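# Can a robot do my chores yet? Your questions, my answers 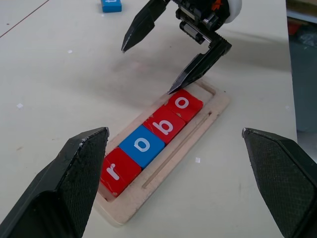
*Written by the person who runs the Plemness workshop blog. Last tidied up in November.*

I get a lot of mail about this, mostly from people who've watched a video of a robot folding a T-shirt and want to know when they can stop folding theirs. I spend my weeks setting up and fixing two-armed bench robots, so I've got opinions! The same questions keep landing in my inbox, so I've put them all in one spot.

### So, can I buy one that does the housework?

Vacuuming and mowing, sure, and you've been able to for years. For the rest of it (dishes, washing, the mess under the couch) I'd keep your money in your pocket for now. I've seen plenty of machines do one of those jobs on a good day in a tidy room. I haven't met one I'd leave alone in my kitchen while I ducked out for milk.

### Why do you people muck around with toy blocks?

Ha, my mum asks this one too. Letter blocks in a wooden tray look like kinder stuff, but think about what's in the job. You've got to find the right block, pick it up without knocking its neighbours, turn it the right way round and get it down into a channel that's barely wider than it is. Swap the block for a spice jar and the tray for a rack and you're most of the way to putting the groceries away. If a machine can't finish a five-letter word, I don't want it near my good glasses.

### What goes wrong most often?

Blocks that don't sit flat. One rides up a bit or goes in twisted, and then everything after it is fighting for room. You or I would give it a nudge with a thumb and never think about it. A robot has to notice that it's crooked, decide that it matters, and have some kind of nudge in its bag of tricks. On our Tudose bench we ran the spelling job 793 times over the winter and 691 came out properly. People tell me that's a great result, and for a bench it's not bad, but picture a dishwasher stacker with those odds and your nan's dinner set.

### Are two arms really better than one?

For most chores, yeah. Try opening a jar with one hand behind your back. The second arm can hold a tray steady or work the far end while the first looks after the near end. The catch is that they get in each other's way, and they throw shadows over each other's work as well, which can upset the cameras. I've spent whole afternoons moving a lamp.

### Do the fingers matter much?

Heaps. I like a textured finger with a narrow tip, good for hard things with flat sides. They're hopeless with a wet lettuce. Fingers also wear, and you'll see the scuffs at the edges before you notice the slipping, so have a look at them every so often. I swap ours over on a Thursday if they need it, when the bench is quiet.

### What about the shop floor? Surely that's sorted?

Much closer, I reckon. If the same part turns up in the same place all day, a machine will beat me and won't whinge about it. The trouble starts when parts come in jumbled, or somebody changes the tray. I helped a small packing outfit called Gotent try a two-arm cell on their kitting line, and it was a ripper until the supplier changed the colour of the inserts. Took us 40 minutes to find out that was the problem and a good deal longer to fix.

### How long does it take to teach one a new job?

It depends on how fussy the job is. With our gear a person steers the arms through the task over and over, and the software learns from that. I wouldn't bother with fewer than 300 goes for anything with a snug fit. It's tiring work, too. Put the radio on and take breaks.

### Does the table need to be spotless?

No, and I'd rather it wasn't! Your house isn't spotless either (mine certainly isn't). Bits of fluff, smudges, a stray block up the back, leave them be. A robot that's only ever practised on a perfect white bench gets a nasty surprise when it meets toast crumbs.

### Is the Flomar kit any good for a beginner?

I've got one in the shed and I'm fond of it. The instructions are a bit thin and the cable for the wrist camera is too short, so buy the longer one at the same time. Start with single blocks on a bare table and leave trays until you're picking up reliably.

### Which chore do you reckon will fall first?

Clearing the kitchen table, or maybe sorting socks. Both put up with mistakes. Ironing's miles off, and anyone who's wrestled a fitted sheet knows where I'd put that on the list.

### Can I come and have a go?

Yep, drop us a line through the contact page first so I can make sure the bench is free. Closed shoes, please, and tie your hair back if it's long.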